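Search this site
Enter keyword Go

Projects > Automation > Equipment Planning > Final Report

Planning a Second Two-Arm Garment Handling Cell

Igor Pietrzak and Géza Sárközi

1. Purpose

The lab at Clavthorpe has one tabletop cell for cloth handling and more students who want time on it than there are hours in the day. We were asked to work out what a second cell would need, what should be bought first, and what can wait. We did not redesign the cell. The plan is to copy the existing one wherever copying makes sense, so that programs and spare parts can be shared.

2. How we got the numbers

We went through the old purchase folder, which was in poor order. Several invoices covered parts for more than one project, and we had to split them by hand. After that we asked two suppliers, Lustetti and Priteo, for quotes on everything except the arms. The arms are being handled separately by the department under its existing agreement and are not in our total.

Lustetti quoted for the rail, frame posts, mounting plates and hardware as one package. Priteo would only quote by the piece, and its delivery time was longer. For wiring, power supplies and boards the two were close enough that we would order from whoever has stock.

3. Budget

Our total without the arms is $1187. Of this, $88 is for gripper fingers and spare cable hose. We first had this line much lower. We raised it after going through the repair notebook, where fingers and hose come up more than anything else.

The rail is the largest item. A lighter profile would save money, but both arms have to be mounted on the same piece and we did not want to find out late that it flexes. We kept the wide profile.

Wall panels and the floor slab are priced at the same size as the current cell. We looked at leaving the side walls out. The group running the Talavera folding tests asked us to keep them, so that the background stays the same between cells.

4. What the garments require

Small items such as towels and T-shirts do not tell you much about the space you need. Long sleeves do. They reach well past the body of the garment, and the arms need room to work on the middle of it without the elbows coming too close to the walls. We used a dark gray long-sleeved garment as our sizing case.

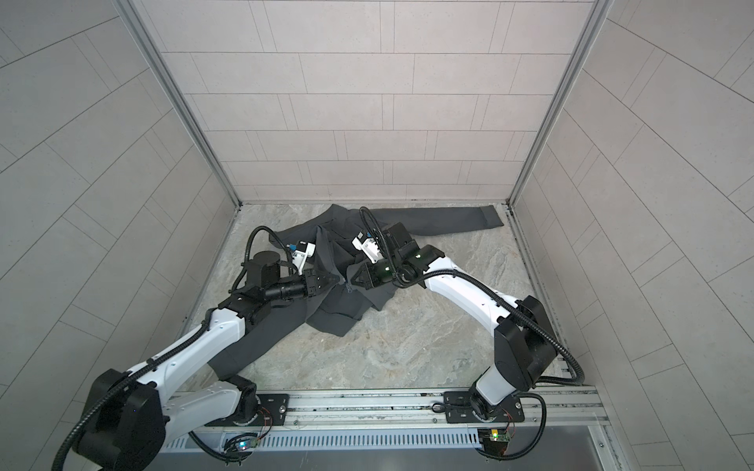 Figure 1. Both grippers holding the garment at the center of the floor, with one sleeve extended toward the right back corner.

The cuff stops just short of the right wall. For this reason we do not recommend a narrower enclosure, even though it would fit the bench better. Cable hose should be ordered with extra length. The hoses need slack at the wrists and elbows, and a piece cut too short cannot be used anywhere else.

5. Order of purchase

Rail, plates and posts should be ordered in November. Assembly of the frame takes 7 working days by our estimate, and nothing else can be mounted until it is square. Boards and wiring come next. Panels and floor go last because they are easily scratched during assembly.

6. Open items

Bench space has not been confirmed. We also have no written answer on whether the existing outlet can carry both cells at once. Géza has the quote files and the corrected parts list.

Contact the lab office | Copyright Clavthorpe Student Projects | Back to top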